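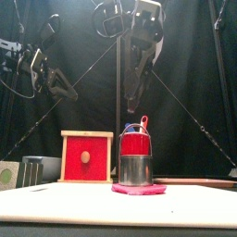 Plovville市の税務課は、住民税の還付金をまだ受け取っていない人に対して、8月末までに請求の手続きをするように呼びかけています。対象になるのは、前の年度までに税金を多く払いすぎたことが確認されて、市から通知が送られたのに、お金の受け取りが済んでいない件です。市によると、その数は603件です。手続きには通知書の番号が必要ですので、まず家の中で通知書を探すことから始めてください。机の引き出しや、写真にあるような前面に赤い布を張った木の箱など、ふだん紙をしまう場所は家によって違いますが、税務課の封筒は薄い灰色で、左上に市の印が入っています。見つからない場合でも、あとで説明する方法で番号を調べることができます。

2026-05-24　地域経済・くらし担当
シェア 74　コメント 9

還付金というのは、納めるべき額より多く払った税金を、市が本人に返すものです。特別な給付金や補助金とは違い、もともと本人のお金です。払いすぎが起こる理由はいくつかあります。年の途中で仕事をやめた人、医療費の控除をあとから申告した人、引っ越しの時期に前の住所と新しい住所の両方で払ってしまった人などが多いと、税務課は説明しています。口座からの引き落としと納付書での支払いが重なった例もあるそうです。

市は、払いすぎを確認すると、登録されている住所に通知書を郵便で送ります。通知書には、返す金額、計算のもとになった年度、通知番号、そして請求書の用紙が入っています。受け取る人は請求書に振込先の口座を書いて、返送します。以前に口座を登録した人には、請求書を出さなくても自動で振り込まれますが、その口座がすでに閉じられている場合は振り込みができません。今回残っている件の中には、このような口座の問題も含まれています。

また、宛先に届かないで市に戻ってきた通知書が86通あります。引っ越しをして住民票の住所は変えたけれども、税金の書類の送り先を前のままにしている人がいるためだと税務課は見ています。住民票の届けと、税金の書類の送り先の届けは、Plovville市では別の手続きになっています。家族の住所や勤務先を送り先にしていた人は、特に注意が必要です。

■ 請求の方法

請求の方法は、郵送、窓口、オンラインの中から選べます。

郵送の場合は、通知書に入っている請求書に、氏名、住所、通知番号、振込先の口座を書いて、同封の封筒で送ります。切手は必要ありません。口座は本人の名義のものに限ります。名義の書き方が通帳と違うと、銀行で振り込みが止まることがあります。外国の名前を持っている人は、通帳に書いてある順番と文字のとおりに書いてください。ミドルネームを省略したために戻ってきた振り込みが、昨年度にも何件かありました。

窓口の場合は、市役所の税務課か、Lysenko地区の出張所に行きます。どちらも受付は午前9時からです。本人確認の書類と、口座の番号がわかるものを持って行く必要があります。通知書をなくした人は、窓口で本人確認をしたあと、通知番号をその場で調べてもらえます。再発行の手数料はかかりません。出張所では振り込みの手続きだけを受け付けていて、計算の内容についての質問は市役所の税務課に回されます。金額に疑問がある人は、はじめから市役所の窓口に行くほうが早いでしょう。

オンラインの場合は、市の納税サイト「Maro」を使います。Maroは住民税や固定資産税の納付に使われているサイトで、昨年から還付金の請求もできるようになりました。利用者登録をしている人は、ログインして「還付」の欄を開くと、未受け取りの金額があるかどうかを見ることができます。金額が表示された場合は、口座の情報を入力して送信します。登録がまだの人は、登録のための確認番号が郵便で届くまでに日数がかかりますので、期限が近くなってからでは間に合わないかもしれません。

振り込みの処理は、市から委託を受けたJostorikが行います。通帳には市の名前ではなく「JOSTORIK」と印字されますので、知らない会社からの入金だと思って銀行に問い合わせる人が毎年いるそうです。市はこの表示を変えるように求めていますが、時期はまだ決まっていません。請求を受け付けてから振り込みまでの日数は、書類に不備がなければ数週間とされています。

■ 期限を過ぎるとどうなるか

8月末という日付は、今回の呼びかけで市がまとめて処理を行うための期限です。この日を過ぎても、すぐに権利がなくなるわけではありません。ただし、還付金を請求する権利には法律で決められた期間があり、古い年度の分から順番に時効になります。残っている件の中には、秋のうちに時効になるものがあります。時効になった還付金は市の収入になり、あとから請求しても返してもらうことができません。自分の分がいつまで有効かは、通知書の下の欄に書いてあります。

返される金額は人によってかなり違います。税務課の資料では、いちばん多いのは数十ドルの範囲で、真ん中の値はおよそ74ドルでした。金額が小さいので手続きをしないままにした、という声も窓口で聞かれるそうです。しかし、同じ理由で毎年払いすぎになっている場合もあります。たとえば、扶養している家族の申告が古いままになっていると、翌年も同じ計算が行われます。通知書の「理由」の欄を読んで、必要であれば申告の内容も直しておくとよいと、税務課はすすめています。

■ 亡くなった家族あての通知

亡くなった人の名前で通知書が届くこともあります。この場合は、相続人が代わりに請求できます。必要な書類は、相続人の本人確認書類と、亡くなった人との関係がわかる書類、それから相続人の代表を決める届出書です。届出書の用紙は市役所と出張所に置いてあり、Maroからも印刷できます。ただし、相続人による請求はオンラインでは受け付けていません。郵送か窓口を使ってください。

事業をしている人で、会社の名前で納めた税金に還付がある場合も、手続きが少し違います。会社が名前や代表者を変えたときは、変更がわかる登記の書類の写しが必要です。すでに閉じた会社の場合は、清算の状況によって受け取れる人が変わりますので、先に税務課に電話で相談することになっています。

■ まだ払っていない税金がある場合

還付金がある人でも、ほかの税金に未納があるときは、先にそちらに充てられます。たとえば住民税の還付があり、軽自動車の税金が未納になっている場合、還付金は未納の分に使われて、残った金額だけが振り込まれます。これは「充当」と呼ばれ、本人の同意がなくても行われます。充当があったときは別の通知が届きますので、請求した額と振り込まれた額が違うときは、まずその通知を確認してください。

充当のあとに残る金額がない場合、振り込みは行われません。今回の対象の件数には、充当の処理が終わったものは入っていないということです。

■ にせの電話とメールに注意

還付金の話が広まる時期には、市の職員のふりをした電話やメールも増えます。税務課は、電話で口座の暗証番号を聞くことや、ATMの操作をお願いすることは一切ないと言っています。還付金をATMで受け取る方法はありません。「今日中に手続きをしないと受け取れない」と急がせる電話は、いったん切ってから、通知書か市の広報にのっている番号にかけ直してください。

メールについても同じです。Maroからは、ログインした人に向けて「新しいお知らせがあります」というメールが送られますが、その中に金額や口座を入力するページへのリンクは入っていません。リンクを押すように求めるメールが届いたときは、開かないで、自分でMaroのページを開いて確認するのが安全です。すでに番号を教えてしまった人は、銀行と警察の相談窓口にすぐに連絡してください。

■ 送り先の変更も受け付け

税務課は、還付金の請求と同時に、書類の送り先の変更も受け付けています。請求書の裏に新しい送り先を書く欄ができましたので、別の用紙を出す必要はなくなりました。変更は、次に送られる書類から反映されます。すでに印刷が終わっている納付書については、前の住所に届くことがありますので、郵便局の転送の届けも出しておくと安心です。

市の外に引っ越した人も、Plovville市に納めた税金の還付は、Plovville市に請求します。新しく住んでいる市や町の窓口では受け付けていません。外国に引っ越した人は、国内の口座か、国内に住んでいる代理人の口座を使うことになります。代理人の口座を使うときだけは、本人名義でなくてもよいですが、委任状が必要です。

なお、請求書の記入例は、日本語のほかに英語とスペイン語のものがMaroにのっています。窓口での通訳が必要な人は、前もって税務課に連絡すると、電話の通訳を用意してもらえます。

このサイトでは、利用状況を調べるためにCookieを使用しています。続けてご覧になる場合は、Cookieの使用に同意したものとみなします。［同意する］［設定を変更する］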